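## 4. Suturing on the practice pad

Use this section with the Veker tissue pad (part no. 2697) and the dark braided thread supplied. The pad is for training only. Keep it away from clinical stock.

**Before you start**

1. Wipe the tray and press the pad into it, cut line running away from you.
2. Dim the room lights and switch on the lamp.
3. Load the needle and trim the thread.

> **Caution:** Needles are sharp. Count them out and count them back into the sharps tub.

**Placing the stitches**

4. Start at the far end of the cut. Enter on the right side and follow the curve of the needle through to the left.
5. Pull the thread through until a short tail is left.
6. Tie the knot and snug it down. Stop as soon as the edges meet; the surface tears if you go on pulling.
7. Move towards you along the cut and repeat.

**Checking your work**
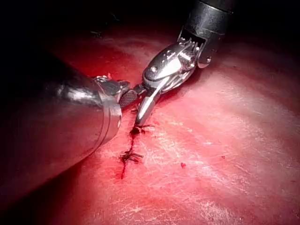
Knots should be checked one at a time, starting with the uppermost. Bring the tip of the instrument down over the knot from above and keep the shaft well back, so that you can still see the cut on either side. With two stitches in, both dark knots should be easy to pick out along the line, as they are on this red and pink surface. Press lightly. If a knot slides, cut it out and tie it again.

> **Note:** A pad can be re-cut 2 times. After that, order a new one from Wumo, quoting code 351.

For cleaning and storage, see page 33.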